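Laundry, one pinch at a time

December
By Shuzhen Cheng
Filed under: Data days, Soft stuff, Galleries

I've been promising Hammad a laundry gallery for ages, so he can stop asking! If you've followed our kitchen posts you'll know how we work by now: you hold the gripper in your hand, you do the job yourself, the camera on top records what the gripper sees, and all of it goes into the pot for Worard to learn from. Cups and spoons were easy going. Clothes are a different animal. A cup is the same shape on Tuesday as it was the day before, and a jumper isn't the same shape twice in one minute.

We're up to 653 laundry clips so far, all of them done by hand in real, lived-in rooms. Győző wanted a nice tidy table with a plain cloth on it, and I said no, because I've never met anyone who keeps their washing like that. So the rule is that we leave the room as we find it. Cables, bags, bedding, whatever's about.

The clips are short, 15 seconds at most, and each one is meant to be a single go at something: come in, close, lift or pull, let go. If you fluff it you carry on and the fluffed one stays in (with a label). Cuiping does the labelling and has opinions about my handwriting, even though it's typed.

Close work on the bed side

Ribbed cloth, nice and near. The fingers are right up against it and the ribs bend wherever the fabric bulges, so there's loads for a model to get hold of in the shape of a fold. I like how many different directions those lines go in. There's a smooth bright white length running off to the right as well, and telling where one sort of surface stops and the other starts is just the kind of thing Worard is rubbish at. It goes for the shadow nearly every time, bless it.

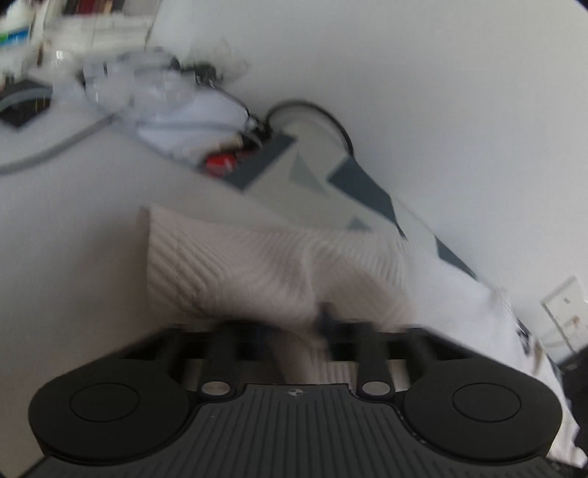
Into the heap

My favourite sort of clip, and the sort I'd do all day if my wrist would let me. You don't get one garment on its own, you get stripes and knitted grey and a big white quilted thing all on top of each other, with a teal curtain hanging behind and a very full desk off to one side. The fingers are closing on the white quilted one in the middle. Zhenhua reckons heaps are worth more to us than anything laid out flat, as the first question with a heap is which bit belongs to what, and you can't learn that from a tidy pile.
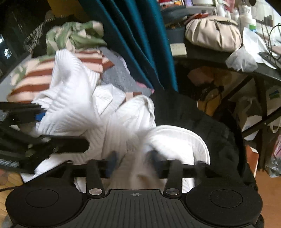 A few things I've learnt about doing this

Go slower than you think. My early clips look like somebody swatting a wasp, and half the useful part is a smear. Now I count two in my head before I close the fingers, and Győző has stopped sending me stills with a question mark on them.

Come in from silly angles sometimes. It's tempting to find one comfy way of holding the gripper and stick with it for the whole session, and then you end up with a model that can only cope if it's standing where you stood. Tilt it, swap hands, kneel down, lean over from the far side.

Don't shake the clothes out between goes. I do it without thinking (thanks, Mum) and it wipes out all the lovely mess. Drop the thing and work with however it lands.

And take breaks! We stop after 60 clips each, no matter how well it's going. The gripper isn't heavy when you pick it up but it certainly is an hour later, and tired clips all look alike.

Kit questions

A couple of you asked about the grip pads. We're on the Branico ones at the moment and I get along with them fine on thick fabric. On thin, slippery stuff I'm less sure, but that could be me. Hammad is trying a different set and will write it up when he's made his mind up, so pester him and leave me out of it.

Next up is socks. Cuiping has asked for odd ones mixed in with the pairs, and I've got a whole drawer to bring along.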